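Acta de la tarea de la caja

El Club de Automatización del Instituto Flandside quedó constituido en mayo, con 13 alumnos inscritos y un presupuesto que la Dirección calificó de suficiente. Se le asignó un único objetivo: que el sistema Drunach aprendiera a cerrar una caja de zapatos.

El reglamento del certamen de Rikstead concedía cuatro intentos por equipo. El club registró 1.652 ensayos previos, todos ellos anotados en el cuaderno correspondiente. En el último, el sistema detuvo la maniobra y emitió por el terminal una consulta que no figuraba en el programa: «¿Debe quedar cerrada?».

Se convocó sesión extraordinaria. Revisadas alrededor de 3.000 líneas de registro, no se halló el origen de la pregunta. El club acordó, por mayoría, no responder hasta que se pronunciara la Fundación Popescu, patrocinadora del proyecto.

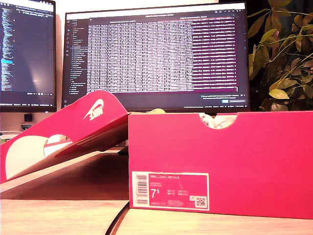 La caja y su tapa en la mesa de trabajo, ante los monitores.

La Fundación acusó recibo del escrito y solicitó una copia del cuaderno. La consulta permanece abierta.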